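The Coat That Stays

Melahat Coşkun owns three winter coats and wears one of them. The other two hang at the back of her closet in Ovley, where she runs a small alterations shop two doors down from the post office. The one she wears is a charcoal wool coat, cut straight to the knee, that she bought secondhand and took apart the same evening.

"The shoulders were wrong," she says. "Everything else I could live with."

Most of the coats that come across her counter have the same problem. Customers ask for shorter sleeves, and she pins the sleeves, then asks them to reach forward as if for a steering wheel. If the back pulls tight, the sleeve length was never the trouble. A shoulder job takes her 8 hours and costs more than many people paid for the coat, so she says so before she picks up the scissors. 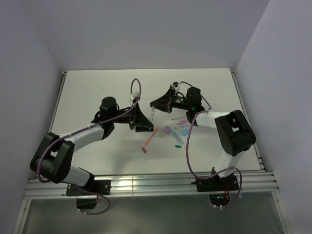 About half of them go ahead anyway. The ones who do tend to bring in older coats, heavy ones with a full lining and enough cloth in the seams to let out. Newer coats are often cut so close that there is nothing to work with.

Her own rule for buying is to turn the coat inside out in the store. She looks at the armhole lining first, then the hem, then the pocket bags. Buttons she ignores. A new set of buttons takes an evening and changes a coat more than people expect - she swapped the shiny black ones on hers for dull brown horn and has been asked twice where she bought it.
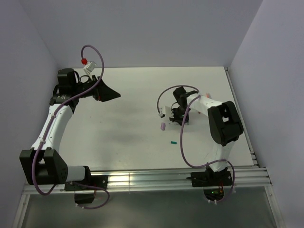 What to wear under it

Gregor Strachan sells knitwear and coats at Cultura, a menswear and womenswear shop across the river, and he thinks most people buy a coat over the wrong sweater. They come in on a mild afternoon in a thin shirt, find a good fit, and return in November unable to close the top button.

He keeps a thick lambswool crewneck behind the register and hands it to anyone trying on outerwear. Sales dropped a little when he started doing it. Returns dropped more.

For the coldest weeks he likes two thin layers under a coat, usually a merino turtleneck and a fine cardigan. He wears a navy cardigan from Ziółkowski that has been darned at both elbows, and he sells the same one in green and oatmeal. Scarves he prefers long and plain.

Care between seasons

Both of them say people clean wool coats too often. Coşkun brushes hers after each wear, with the nap, and hangs it on a wide wooden hanger away from the radiator. It goes to the cleaner once, in spring, before it is put away. Pockets should be emptied every night, as keys left in one side will drag the front out of line by the end of winter.

Strachan steams his and lets it hang overnight before wearing it again.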